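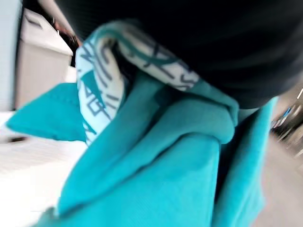 Why do clothes get wrinkles?

Cloth is made of tiny threads, and the threads are made of even tinier fibers. When the fibers bend and then stay bent, you see a wrinkle.

What is inside a fiber?

Take a cotton T-shirt. Cotton comes from a plant, and each fiber in it is thinner than a hair. Inside the fiber are long chains of very small parts called molecules. The chains lie side by side and hold on to each other with weak links. When the links are holding, the fiber keeps its shape.

Water gets in between the chains and loosens the links. Now the chains can slide. If the shirt is crumpled while this is going on, the chains slide into new places. As the water leaves, the links grab hold again, and the shirt keeps the crumpled shape.

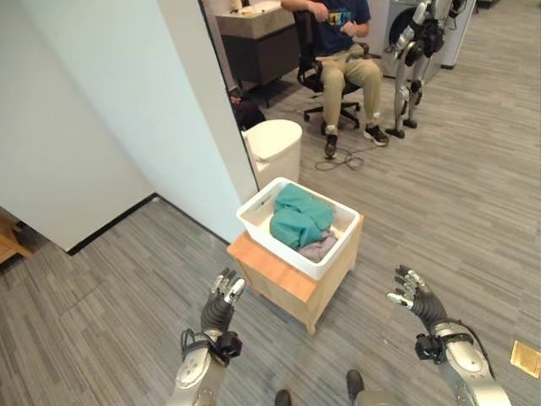
Heat does something similar. A hot dryer lets the fibers move more easily, and when a pile of clothes cools down in a heap, the folds set. If you shake out each piece while it is still warm, fewer folds get the chance to stay.

Why do some clothes wrinkle more than others?

Linen wrinkles the most. It comes from the flax plant, and its fibers are stiff. They don't spring back well after they bend. Cotton wrinkles quite a lot too. Wool fibers have a natural wave in them, like a loose spring, so a wool sweater often smooths itself out if you hang it up overnight.

Polyester is made in factories from oil. It takes in very little water, so water can't loosen it much. Many shirts are a mix of cotton and polyester – they feel soft and need less ironing.
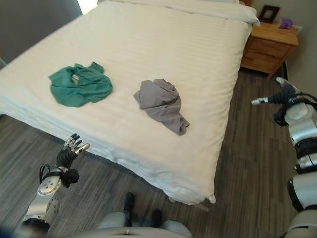
The way cloth is made matters as well. Woven cloth has threads that cross over and under each other, and they are held tightly. Knitted cloth is made of loops. Loops can stretch and move back, and that helps a knitted T-shirt hide its creases better than a woven dress shirt.

How does an iron work?

An iron uses heat, water and weight. Steam loosens the links, the flat plate presses the chains straight, and the links form again as the cloth cools. It is the same thing that made the wrinkle, used the other way around. Irons get very hot, so leave this job to a grown-up. 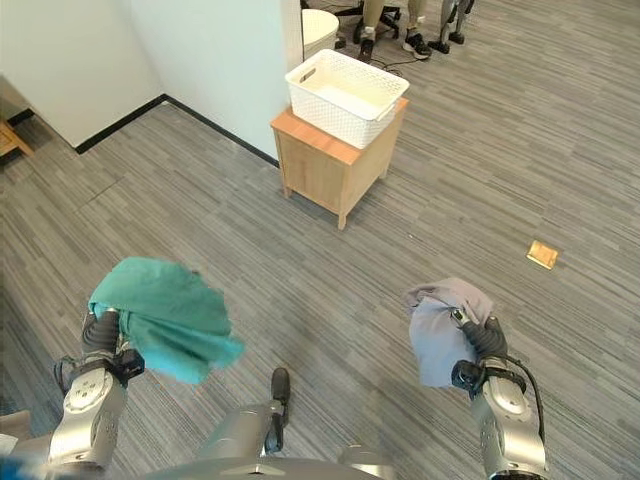

Try it yourself

You need 2 old cotton handkerchiefs and a bowl of water. Dip both in the water and squeeze them out. Roll one into a tight ball. Lay the other flat on a towel and smooth it with your hands. Leave them until they are completely dry – the ball will take longer. Then open the ball and compare the two.

Words to know

Fiber: a very thin strand that thread is made from.
Molecule: a tiny group of atoms joined together.
Woven: made from threads that cross over and under.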